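## 4. Teaching the microphone task by hand and by remote

Right, this is the part I enjoy most, so forgive me if I go on a bit. By now you should have the Feltholm bench set up, both arms homed and the Nandow recorder talking to your laptop. If the recorder still shows a red bar at the top, go back to section 2 and sort that out first, as you won't get anything saved without it.

The job we're teaching is putting handheld microphones into desktop stands. It sounds like nothing, and then you try it with two grippers and no sense of touch! I picked it because a microphone is fat at one end and thin at the other, and the arms have to learn to care about which bit they grab.

You can show the arms what to do in two ways:

- **By hand.** Put the arms into slack mode and push them about yourself. Good for finding sensible resting positions and for trying out a grip.
- **By remote.** Sit at the Uniyal hand controllers and drive both arms from there. Everything you actually keep for training should be done like this -- your own hands and sleeves stay out of the camera views. 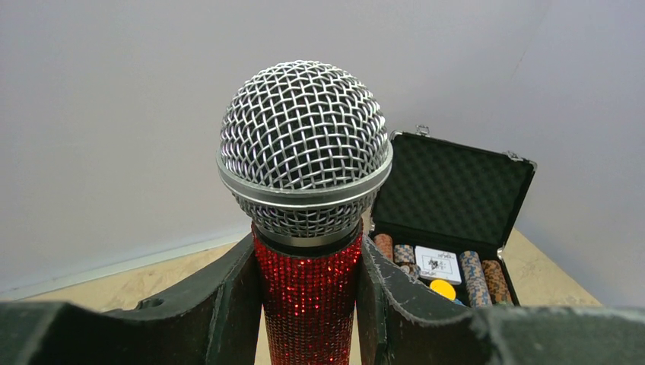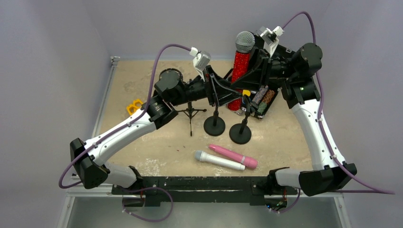
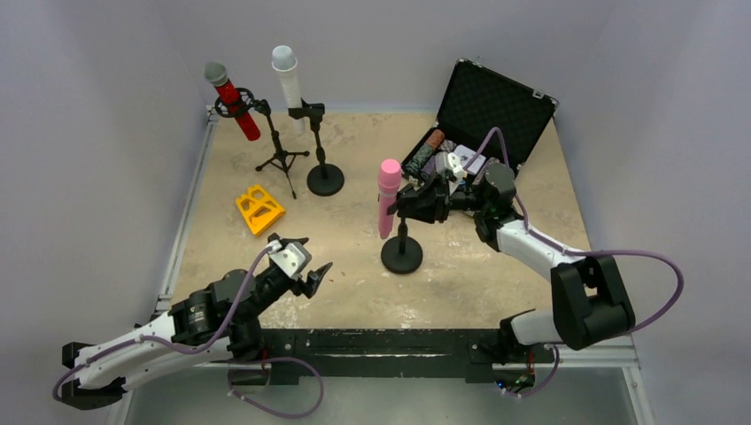
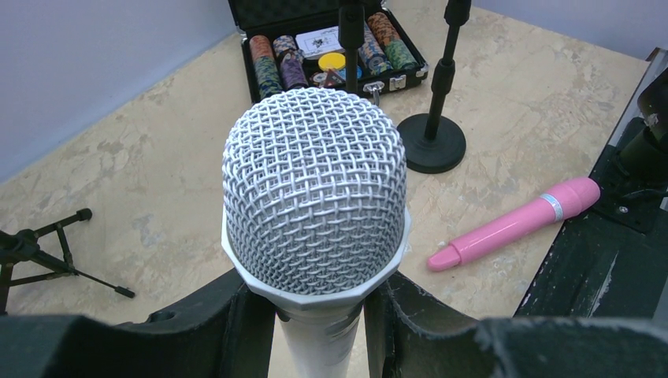
*Hornow*

### Before you start

1. Put the microphones and stands where both arms can reach them. I shuffle them between runs so the arms don't just learn one layout by heart.
2. Leave the poker chip case at the back, lid open. It's clutter, and I like clutter. Arms that have only ever seen a tidy table go to pieces on a messy one.
3. Check each wrist camera view on the laptop. You want to see both gripper fingers and a decent bit of table beyond them.
4. Give the purple cables a look. They need enough slack to get round the elbows when the arms are stretched right out.

> **Caution:** in slack mode the arms are heavier than they look. Hold the forearm with one hand before you press the release, or it'll drop on the table (and probably on your microphone).

### Recording a run

1. Press **Ready** on the recorder and wait for the beep.
2. Bring one arm in from the side and close the gripper on the handle, below the head. Go slowly for the last bit.
3. Lift straight up. If the microphone swings, stop and let it settle before you carry on.
4. Move it over to the stand you've chosen. Use the second arm to steady the stand or to help turn the microphone, whichever feels natural.
5. Lower it in, open the gripper and back away along the same path you came in on.
6. Press **Keep** or **Bin**. Be strict with yourself here!

A run should take you no more than 30 seconds. Mine were far longer to begin with, mostly because I kept stopping to think, and the arms will happily learn your dithering along with everything else. Do a few practice runs with the recorder off until your hands know what they're doing.

> **Note:** don't squeeze too hard. The grip slider goes up to full whether it's wise or not, and I keep mine a little under halfway. For glittery or slippery handles, nudge it up a touch and see how it holds.

### How many runs?

My own set came to 106 kept runs, spread over all the colours. You can get something that moves sensibly with fewer, but it was hopeless at the tripod stand until I'd gone back and recorded a lot more of that one. So keep a tally by stand as well as by microphone -- I didn't, and had to sit through the whole lot again with a notepad and a pot of tea.

### If it goes wrong

- **The arm jerks when you take over.** Your controllers weren't lined up with the arms. Let go, press **Match** and try again.
- **A microphone rolls out of reach.** Bin the run. Press the stop button before you put your hand in to fetch it.
- **The two grippers bump.** Open both, back one arm right off and start afresh. Check the fingers for looseness before the next run.
- **One camera view freezes.** Unplug that cable at the laptop end and plug it back in, then bin whatever you were recording.

When you've got a batch you're happy with, copy it across to the laptop and leave the arms parked. Training is covered in the next section.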